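4. Kit under review: the Kekico hand-held gripper set

4.1 Scope of the review

We bought one Kekico set at list price in June, one pair of hand-held grippers plus mounting plates and cabling, no trial licence and no support contract. Martinelli were the reseller. Neither author has any tie to them or to Kekico, past the invoice. The set is sold as a way of recording hand tasks for later use on robot arms, and the maker's sheet leans heavily on "delicate objects". We wanted to know what that means in practice for a small lab with two people and not much time.

Paper cups were picked as the main test object. Cheap, light, easy to get, and they fail in a way you can see — squeeze too hard and the rim goes oval, squeeze too little and the cup slides out. They also vary from sleeve to sleeve more than one would think. Glass and metal parts were left to section 5.

Task set, short version: take a cup from the stack, hold it between both grippers, set it down upright, put it back on the stack. Operator one (Sanna) did the first block, operator two (Melis) the second. Each block was 300 attempts. Both operators had used a different hand-held tool before, the Ririlness, so neither should be read as a true beginner.

4.2 Finger pads and grip force

The pads are flat and rather wide for a tool of this size. On a straight-sided object that is all to the good. On a tapered cup it means contact is made mostly near the top, a little under the rim, and the lower body gets very little. We had expected this to be a problem and wrote the protocol with a second, lower grip position as fallback. It was used 6 times in the first block and then dropped, as the operators kept knocking the base against the table on the way in.
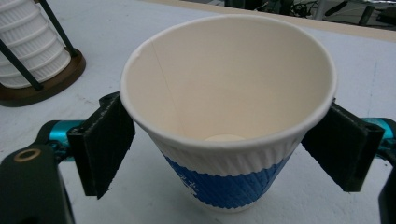

Force is set by the trigger only. There is no stop, no click, no number shown anywhere. Operator one described it as "learning a bicycle brake", which is fair enough. By the middle of the first block the grip had settled and crushed cups became rare; early on they were not rare at all. We counted a cup as crushed if the rim did not spring back to a usable round when let go, judged by eye by whoever was not holding the tool. Small dents were let pass. Total crushed over both blocks: 74, most of them in the first half of the first block.

Ribbed double-wall cups were easier than plain ones. The ridges give the pad something to bite on and the wall takes more load before folding. Plain cups were tried on one afternoon only and the numbers are not reported, the sample was too small and the operator was tired.

Pad wear is a point against the kit. The facing roughens and begins to fray at the corners, lower corners first, where the pad meets the table when setting down. A frayed corner did not change the grip as far as we could tell, but loose fibre will catch on thin film and on labels. Spare pads are sold in sets only. We asked Martinelli for singles and were told no.

4.3 Two-handed use

Most of what is said about tools like this deals with one hand. We think the two-handed case is the more useful one and also the harder. The trouble is agreement between the hands: one gripper closes a moment before the other, the cup tips, the second gripper then closes on a cup that is no longer where it was. Bare-handed you would correct by feel. Through the tool there is some feel, less than we hoped, and the correction is mostly done by looking.

Operators came to the same habit without being told. One gripper takes the rim, the other steadies the body, and only then does anything lift. It is slower but the recordings are much cleaner. We later made it the rule, and all trials in the second block follow it. Fig. 6 shows the setup at the bench.

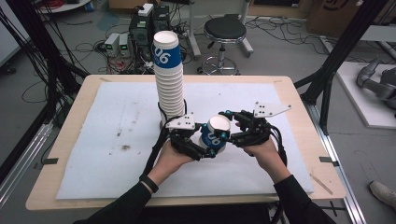

Page last changed: Wednesday, March 28, 2018

Fig. 6. Two-handed hold of a single cup, a gripper in each hand, cup stack to the left of the work area. White foam sheet clipped down over most of the table top.

Some notes on the bench, as we have been asked. The foam sheet was a late change. On the bare table cups skated when set down, and the grippers made a good deal of noise. Foam cured both. It marks easily and should be swapped more often than we did. The clips at the sides matter more than they look: without them the sheet creeps, and a sheet that creeps in the middle of a block spoils the whole block, becuase the set-down point moves with it.

Cabling is the weakest part of the product. The grippers are wired, the bundle is thick, and it wants to lie exactly where the forearms go. We ran it off the front edge of the table. Works, but the weight pulls on the wrist and you notice after twenty minutes. Taping it to the sleeve was tried and given up. A lighter cable or a proper clip on the wrist would do more for this kit than any change to the pads. Melis would put this first in the list of faults, Sanna second after the trigger.

The angled plates on top are well made and did not work loose. They do widen the tool, so with both hands close together one has to mind the tops as well as the fingers. Plates touched in 13 trials of the second block. Those trials were kept in, marked.

4.4 Compared with the Ririlness

Only a rough comparison, the two were not run side by side. The Ririlness is lighter and has the better trigger, with a spring you can adjust. Its pads are narrow and it was hopeless on cups in our earlier work (see Section 2). The Kekico holds better and tires the hand sooner. For stacking, where the cup has to come down straight over the one below, we would take the Kekico every time. For picking small loose parts, probably not.

Paperwork. The manual that came with the set is short and the wiring page did not match our unit, two connectors swapped over. Bretmont, who did our bench fitting, spotted it before anything was powered. A corrected page was sent by email when we wrote in — four days, polite. The calibration steps are fine but are spread over three separate sheets, and the order is not obvious on a first read. We ended up writing our own one-page version, given in Appendix B.

4.5 Limits of this section

Two operators, one unit, mostly one type of cup. The crushed count depends on someone's eye and we did not check the two of us against each other, which we should of done at the start. Nothing is claimed on how well the recordings carry over to an arm; that work is under way and is taken up in Section 6. Prices are left out as the reseller changed them twice while we were writing.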